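About > Our Workshop > How We Plan and Buy

December
By Ebony Tawhiri

Cotmont is a small teaching workshop for people who want to learn how to choose robot equipment and how to pay for it. Plenty of places will teach you to program an arm. We do a bit of that too, but most of our students come from little firms and colleges where somebody has been handed a budget and told to "look into automation", and we love getting hold of those people early!

We started in one room at Ridonis with a second-hand bench and a spreadsheet. The spreadsheet is still going. It has 183 lines in it now and every student gets a copy on the first morning, including the rows where we got it wrong. Row 12 is a gripper we bought twice.

The main course is called Csonka. You bring a real job from your own workplace, such as putting stock on a shelf or sorting parts into boxes, and by the end you have a plan with prices in it. We spend a whole afternoon on the things quotes leave out: cable clips, spare fingers, mounting rail, delivery, the electrician. Last year one group added all of theirs up and came to £2912 before they had even looked at an arm. They were a bit quiet over tea, then they went back and wrote a much better plan.
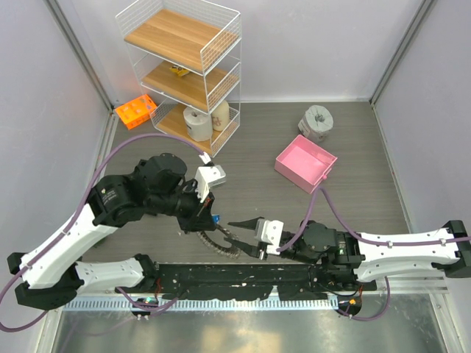
A two-arm cell at Cotmont, with a three-tier shelf to work around.

Cells like this are where the budgeting gets fun. Students walk round with a clipboard and try to price what they can see, and they nearly always begin with the arms and forget the walls, the rail and the cabling. Then we ask what they would buy first if they only had half the money. The arguments are brilliant – we have had people still at it in the car park.

Hukus is our lending shelf. Member firms can take a piece of kit home for up to 2 weeks and try it on their own bench before ordering one. Membership is £100 a year and covers everyone in your building. We don't sell equipment and we take no commission, so if the right answer for you is a better trolley, we will happily help you budget for a trolley.

Visits are welcome most mornings from 10. Ring first if you need the ramp put out.

Comments

Dilys P.
Did Csonka in the spring. Our plan went through at the second try and I still use the "what breaks first" sheet.

marrowman
Is the spreadsheet available to non-members?

Ebony Tawhiri
Yes, ask at the desk or drop us a line. Row 12 included.

T. Okell
Could you run it in the evenings? Can't get away from the shop before 5.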